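Stistolo Leader Pair and Kitchen Pack: two months of opening the same cupboard

I bought the Stistolo set in October, telling myself it was cheaper than a second pair of real arms. That was true in the way that a boat is cheaper than a bigger boat. The box holds two leader arms (small, jointed, spring-balanced, with a trigger handle on each end), a foot pedal, a desk clamp that could hold up a bridge, and a license for the Kitchen Pack, a set of simulated rooms where a two-armed robot does whatever your two leader arms tell it to. You do the chore, the software records the chore, and eventually a policy is supposed to do the chore without you. I'm reviewing the part where you do the chore.

Setup first. The clamp went on in a minute. The calibration took an evening. You're asked to fold both arms into a pose the manual calls "rest," illustrated by a drawing so small that I held it up to a lamp. If you get the left wrist wrong by one notch the software accepts it cheerfully and then your simulated left hand spends the night rotated a quarter turn, like someone trying to read the back of his own watch. There is a check for this. It's on the last page of the calibration menu, after the button marked Finish.

Once it's right, it's very good. The lag is low enough that I stopped thinking about it, and the triggers have a proper amount of travel, so a half-closed gripper is something you can do on purpose. I came from the Gindus puck, a nice object which sits on the desk and lets you drive one arm at a time by pushing a knob around. The Gindus is fine for picking up a block. For anything with two hands you drive one, park it, switch, drive the other, and discover that the parked one is in the way. With the Stistolo pair both hands move together and I got clean recordings on tasks I had given up on.

The task I've done most is the wall cabinet with double doors. I've now recorded 200 attempts at opening it, and I know its handles better than the ones in my own kitchen. They're small pulls, side by side near the bottom of the seam, and the hands have to come at them from underneath. The Pack gives you the robot's own view from low down plus a close view over a gripper. 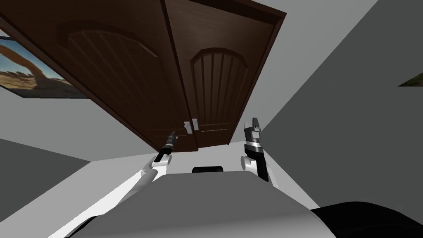
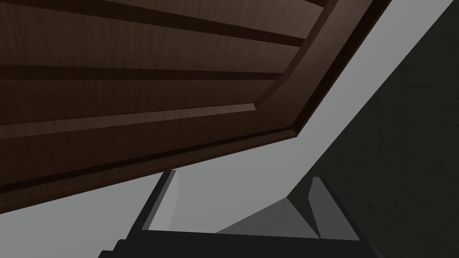

My early recordings all had the same fault: I reached with both hands at once because I could. Two grippers converging on two handles that close together will meet, and then you have a demonstration of a robot shaking its own hand. What works for me is to bring one hand up and close it on its pull, wait, then bring the other one in from the side. Slow is fine. Stopping dead in the middle is not so fine, as I learned when the trained policy faithfully reproduced my habit of pausing to scratch my nose. It would rise toward the cabinet, halt, think about its life for a couple of seconds, and carry on.

So use the pedal. Press once to start recording, again to stop, and hold it down to throw the attempt away. I discarded plenty in the first week, and should have discarded more. The pedal is the best thing in the box and gets one line in the manual.

Depth is the real difficulty. Looking up at a door on a flat monitor, I can tell left from right perfectly well and have only opinions about near and far. The leader arms have no force feedback, so when a fingertip touches wood you feel nothing at all and keep pushing. The software will tint the gripper red on contact if you turn that on, and you should turn it on, though by the time it goes red you've usually made your mistake. Panagiotou sells a competing rig with motors in the joints that push back. I tried one at a trade show and loved it, and then I read the price tag and put it down with great care.

A few things about the Kitchen Pack itself. The rooms are plain but they're decently varied, and the doors have believable hinges. You can have the cabinet height and the starting position of the arms shuffled between attempts, and I'd do that from the first day. I didn't, and ended up with a policy that could open one cabinet at one height from one starting pose, beautifully, forever. Export works with the usual training tools. Replay scrubs smoothly. The camera views can be moved, but the setting resets whenever you change rooms, and I've written to Stistolo about it 2 times. They answered the first one with a very friendly message about a different problem.

Physical complaints. The left trigger began to squeak after a few weeks and now sounds like a mouse being consulted on every grasp. The springs hold the arms up nicely when they're straight and rather less nicely when the elbows are bent, so after an hour my shoulders are doing the springs' job. I now record for 5 or 8 attempts, get up, and walk around the room. A Putier elbow rest helped more than I'd like to admit, given that it was sold to me as an accessory for people who paint model trains.

The cables are too short. I don't understand why cables are always too short.

Should you buy it? If you only ever need one hand, no - get the Gindus and spend the difference on a better chair. If you want to teach a robot by feel as well as by motion, save up for the Panagiotou, or make friends with someone who has one. If you've got a two-handed job, a reasonable desk and some patience for doing a dull thing over and over with your full attention, the Stistolo pair is the one I'd pick at anything near this price. Mine is still clamped to the desk. I have moved on to drawers.

Score: 8 out of 10. Would be higher with a louder Finish button, a quieter trigger and another foot of cable.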